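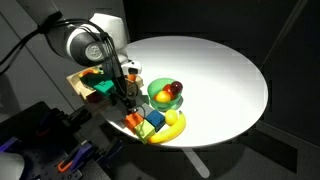
I've read the Lurken write-up twice now and I still don't buy the headline. Their claim is that 40 demos are enough to teach an arm to tidy a table it has never seen. Maybe. But 10 test runs per task is thin, and 2 of the 4 tasks use the same objects as the training set.

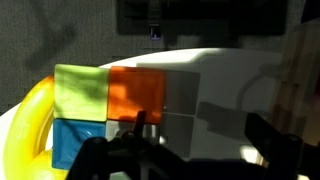
Raghda Zein thinks I'm being unfair, and that the wrist view does most of the work anyway. Fine – then show me the runs without it. The Drameo paper did that back in August and its scores were a lot less pretty.

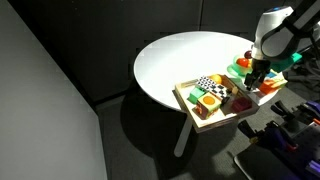
*Gripper over the table, between the green bowl and the wooden tray.*

What bugs me most is the scoring. A block that lands half on the tray counts as a success, and so does a second try. 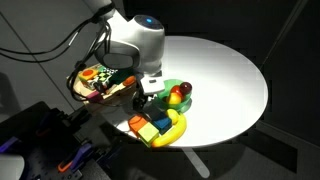

## What would change my mind

New objects, a strict pass or fail, and every run posted, even the ugly ones. I'd also like to know who reset the table between runs, and how carefully.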